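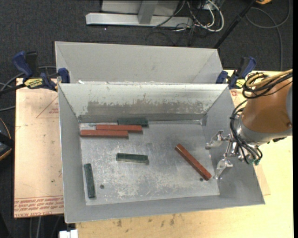
*Red and green blocks in the metal bin.*

6th September

Played Jeminia from after lunch until dinner. I'm 62 hours in and finally got past the harbor at Datley, which had me stuck since last weekend. The trick was to sell the lantern and buy rope. I had 517 coins and the rope costs 500, so I went into the tunnels with nothing left for food. Died twice. Third try I kept to the left wall and came out by the mill.

The new save system is worse than the one they had in February. It only saves at wells now, and there are none between Datley and Sondside. I lost 9 levels of road progress when the power blinked. I wrote down which wells work so I don't have to check again.

Grażyna Czerwiński called around six. She's playing the same game but picked Ji as her companion, and her Sondside is completely different -- the bridge is up and the ferryman will talk to her. Mine won't even turn around. She thinks I should restart with Ji. I don't want to. I like the map I've got, and I've already done the salt quest, which took most of a week.

The music in the mill is good. The fishing still isn't. You press the button when the line dips and half the time it doesn't count.

Tomorrow: buy food first, then the upper road. Also need new batteries for the controller -- the left stick is drifting again and I can't tell if that's the charge or the stick.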